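Wire-to-board connector

A wire-to-board connector joins loose wires to a printed circuit board. It has two halves: a header, which is soldered to the board, and a housing, which holds the crimped ends of the wires and pushes onto the header. Such connectors are found in household appliances, toys, printers and cars.

Sizing

Connectors are grouped by pitch, the distance between the centers of neighboring pins. Small pitches save space but carry less current. Parts with the same pitch are not always interchangeable, as makers use different latch shapes and keying ribs. The Nundo series, for example, does not mate with the older Flasuris series, although both have the same pin spacing. The Nundo catalog lists 174 headers and 328 housings.

Orientation

Top-entry headers accept the plug from above. Side-entry headers accept it parallel to the board and are used where there is little height inside the case.
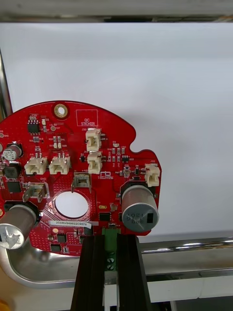
Marking

Each connector on a board is usually given a reference designator, most often the letter J followed by a number. The numbers match those in the circuit diagram and need not run in order across the board. Pin 1 may be marked with a dot, a triangle or a square pad.

Failure

Common faults include poor crimps, bent pins and cracked solder joints. Pulling on the wires instead of the housing can loosen the contacts.

See also: Crimping; Pin header; Terminal block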